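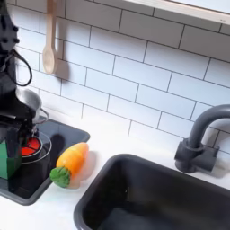 6 min read

Section 2: Setting up your Flandar vaccine reminder account

Okay, you've got your Edura card in hand, so let's get you signed up! I did this for my own household first and wrote the steps down as I went (with one wrong turn, see the note after step 4).

1. Go to the Flandar sign-in page and choose "New household."
2. Type in the number from the front of your Edura card, dashes and all.
3. Pick your clinic. Flandstead has 2 of them, and they keep separate lists, so check which one holds your records.
4. Add each family member with their full legal name and birth date.

Note: I put in a nickname at step 4 and got bounced right back to the start. Use whatever is printed on the card!

5. Choose text or email. I like text, but email lets you save the form.
6. Press "Confirm" and wait for the green check mark.

Caution: don't press "Confirm" twice. You'll end up with two accounts, and the clinic desk has to merge them by hand.

Caution: a reminder doesn't book anything. You still have to call the clinic for a time slot.

If your last shot was before December, the date may show up blank. Leave it that way and bring your paper record to the desk, where they can fill it in. Steps for changing clinics are in Section 3.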